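Kitchen news, Lestico Community House

Quick one this month, sorry. The Friday supper went well – 80 plates out, and 2 pans of the bean bake left over.

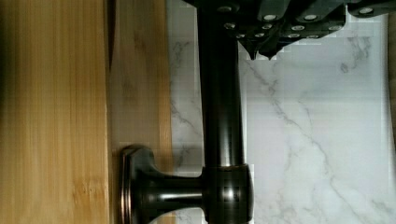
Next supper is in March, doors at 5:30. Sign up at the Drollov Street desk. We can seat 102, no more, so dont leave it late.

Crumbs! Please empty the tray when your done.

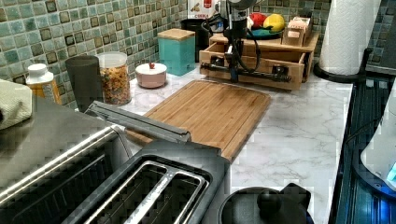 Wanted

Big soup pots. Dish towels. Anyone with a van for the Pichler bakery pickup. 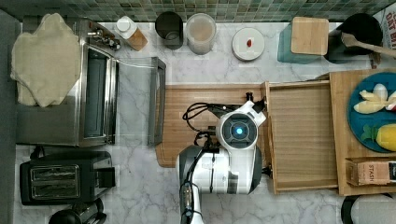 Also jar lids, any size – the Surkska pickle class is short again.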